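Thread: Mirna-style relabeling on a two-arm sorting setup, does it hold up for anyone else?

jillow_fan
Posted Saturday, 9:12 am

Okay, I have been sitting on this for a week because I wanted to be sure, but I'm too excited to wait any longer. I reran the relabeling trick from the Mirna write-up on our two-arm bench at Jostham and it works. Really works!

For anyone who missed the earlier thread: you train one policy on all the demos, good and sloppy, and instead of throwing out the sloppy ones you go back and label each stretch with what the arms ended up doing. So a demo where the jar went in the wrong bin becomes a perfectly good demo of putting a jar in that bin. Same data, new instructions.

We had 2,144 demos in total. Plain training on the original labels put the item in the requested bin 121 times out of 200 trials. With relabeling it was 163 out of 200. Nothing else changed, same network, same number of steps, same bins.

torque_wrench_ed
Posted Saturday, 9:40 am

Nice jump. Were the 200 trials all one seed though? I've been burned by this. One lucky checkpoint and you're celebrating noise.

jillow_fan
Posted Saturday, 9:47 am

One training seed so far, yes. A second one is cooking right now (slowly, we share the machine). The trials themselves were shuffled between the two policies so the person resetting the bench didn't know which one was running.

pallet_jack
Posted Saturday, 10:05 am

Blind resets, love to see it. More people should do that.

I'm less sold on the explanation. Relabeling also gives you more varied instructions per demo. Maybe all you're seeing is the language side getting a better workout, and the "sloppy" data has nothing to do with it. Did you try rewording the original labels without changing what they say?

jillow_fan
Posted Saturday, 10:22 am

Ooh, no, and I should. That's a cheap one to run too, it only touches the text. Adding it to the list.

ninebolt
Posted Saturday, 10:58 am

I'm with pallet_jack. We tried something close to this with the Eide codebase and got basically no gain. Our demos were pretty clean to begin with, so there wasn't much to relabel. If your gain comes from the messy part, you should be able to show it by training on just the messy part both ways.

torque_wrench_ed
Posted Saturday, 11:15 am

Disagree a little. If you train on only the messy part you've also shrunk the dataset, and then you're comparing two weak policies. I'd hold the total fixed at 400 demos and change the mix. Way easier to read.

ninebolt
Posted Saturday, 11:21 am

Fair, fixed size is better. I still want to see it on clean data before I believe it's general.

jillow_fan
Posted Saturday, 11:50 am

Fixed size it is, 400 a side. And ninebolt, I don't think I'd claim it's general! My guess is it pays off exactly where your labels and your motions disagree, and ours disagreed a lot. We had a whole batch from May where people were still learning the controls.

sprocketsoup
Posted Saturday, 12:34 pm

Lurker here, building a two-arm setup of my own. How is the bench laid out? Do you keep the background plain on purpose? And do both arms share all the bins or does each one have a side?

jillow_fan
Posted Saturday, 1:10 pm

Plain on purpose, yes, white table and white wall. Either arm can be told to use any bin it can get to, but in practice the left one does most of the yellow bin. We take 30 frames a second and I went through way too many of them last night, so have a few from the bench: 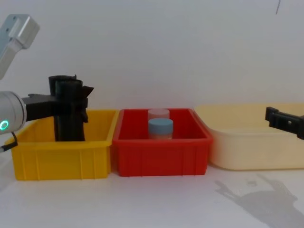
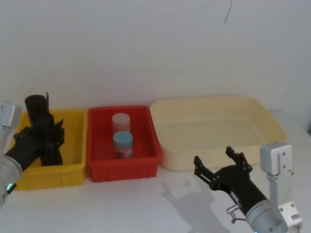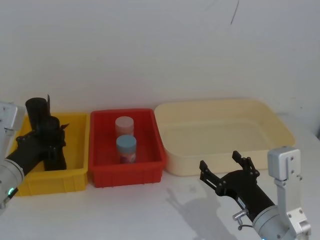 Yellow, red and cream bins with the left gripper over the yellow one. First shot is the chest-height view.

sprocketsoup
Posted Saturday, 1:26 pm

Super helpful, thanks! Stealing the bin colors.

pallet_jack
Posted Saturday, 1:41 pm

Post the reworded-label numbers when you have them, good or bad. I'd be happy to be wrong on this one.

jillow_fan
Posted Saturday, 1:44 pm

Will do. Second seed first, then yours, then the 400 mix.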